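Section 4: Setting up your Grulgate kitchen scale for weighing produce

I wrote this part of the guide after setting up three of these scales in the Nodari shop kitchen, so it follows the order I ended up liking best. If you have the older Rirkow model, the buttons are in different spots but the steps are the same.

Before you start

Put the scale on something flat and hard. A folding table with a bit of bounce will make the reading wander, and you'll blame the batteries (I did). Keep it away from fans and open windows too.

4.1 First power-up

1. Slide the battery door off and put in 2 AA batteries. Mind the plus and minus marks.
2. Press and hold ON until the display lights up.
3. Wait for the zero. Don't touch the plate while it's thinking.
4. Press UNIT until you see the small g for grams.

Note: If you get a dash where the zero should be, the scale thinks something is on it. Take everything off, turn it off and start over.

4.2 Checking it with the 200 g weight

5. Set the 200 g weight in the middle of the plate – the middle really does matter.
6. Read the display. Anything within a gram is fine by me.
7. If it's further off, hold CAL until the number blinks, then let go and wait for the beep.

Caution: Never press down on the plate to see if it's working. The sensor under there is easy to bend, and a bent one can't be fixed at home.

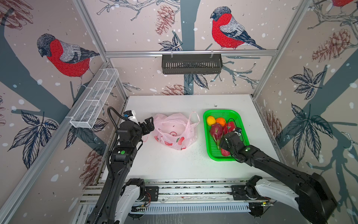 Tare is the button you'll use more than any other, so it's worth getting friendly with it. It tells the scale to ignore whatever your food is sitting in, and you need a fresh tare every time you switch containers. A mesh tray like the green one with the fruit in it weighs a lot more than a thin plastic bag, and if you tare one and then fill the other, your number is junk. I tare with the container empty, always.

4.3 Weighing with a container

8. Put the empty container on the plate.
9. Press TARE and wait for zero.
10. Add your fruit gently – no dropping!
11. Write down the number before you lift anything off.

My first batch of plums came to 796 g this way, and a second weighing gave me the very same number, which made my morning.

Note: After about 300 seconds with no change the scale shuts itself off and forgets the tare. Go back to step 8 if that happens.

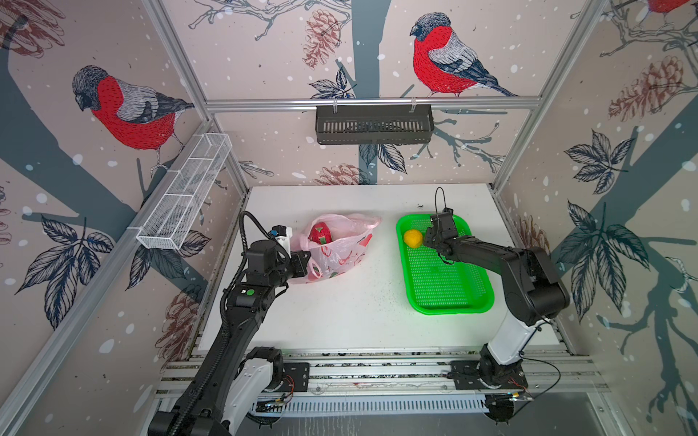 Fig. 4-2. Pink plastic bag on a white tabletop.

4.4 Weighing in a bag

12. Open the bag wide and fold the top down so it stays open.
13. Tuck the handles in. A handle resting on the counter takes some of the weight and you'll read low.
14. Tare, fill and read as in 4.3.

If you bought the Alexiou cover, take it off before any of this and put it back on when the plate is dry. Cleaning is in Section 5.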